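Getting a proper shine on glossy painted cabinets

July 31, 2024
By Ravinder Gagnon

I love a glossy cabinet. Matt finishes are all very well, but give me a big curved door in a rich, shiny red and I'm happy! The trouble is that gloss shows everything: fingerprints, dust, the greasy smear where someone leaned on it with a sandwich in their hand. I look after the shared areas at Gernanska, and since June I've been working my way along every shiny surface in the building, so I've had plenty of practice (and plenty of streaks).

What you need

A white terry towel, a second dry cloth with no fluff on it, a bowl of lukewarm water and a small squirt of washing-up liquid. I use Flarnalell, which is mild and doesn't smell of much, but any gentle one will do. Go easy with it. My first attempt had so much soap in it that I spent the rest of the morning rinsing.

Why white? You can see the dirt coming off on it, which is very satisfying, and there's no dye to worry about. An older towel is better than a new one, as the new ones shed bits all over the place. Mine has been through the wash so often that it has gone a bit grey, and it's still my favourite.

Start dry

Shake the towel out and go over the whole surface once before any water comes near it. Dust turns to grit as soon as it's wet, and grit scratches. Begin at the top and let the towel do the work, with hardly any pressure. Run a corner of it down the seam beside the door too, where dust loves to settle. 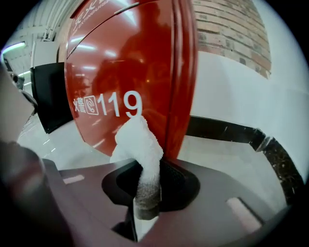 Can I use the same towel for the dusting and the washing?

Use a fresh part of it, or better still a clean towel. Dust caught in the loops will only be dragged back across the paint once it's damp.

Now the wash

Dip the towel, then wring it out hard. It should feel damp, and nothing should drip when you hold it up. With a fire extinguisher cabinet this matters even more: you don't want water running in round the door, and you certainly don't want to spray anything straight at it. Wipe in long strokes that follow the curve. Going round in circles feels natural, but on a rounded front it leaves swirls that only show up when the lights are on.

Lettering needs a lighter touch. Some of it is painted and some of it is stuck on, and you can't always tell which. I pat over the letters and numbers first, then wipe along them in the direction they read, so I'm not catching an edge and lifting it. No scourers, please, and no cream cleaner! I once took the shine off a patch of cupboard door at Oda with a green scourer, and it's still there to greet me whenever I visit.

Rinse and buff

Wipe again with plain water, wringing the towel out just as hard. Then pick up the dry cloth straight away and buff before the damp has a chance to dry by itself. This is the lovely bit. Crouch down and look along the surface towards a light, and any streak you missed will jump out at you. Breathe on it, buff it, move on.

If you've moved anything to reach the cabinet, put it back somewhere that leaves the door clear to open. Then rinse the towel, wash it at 60 without fabric softener (softener leaves a film, and the film ends up on your paintwork) and hang it up ready for next time.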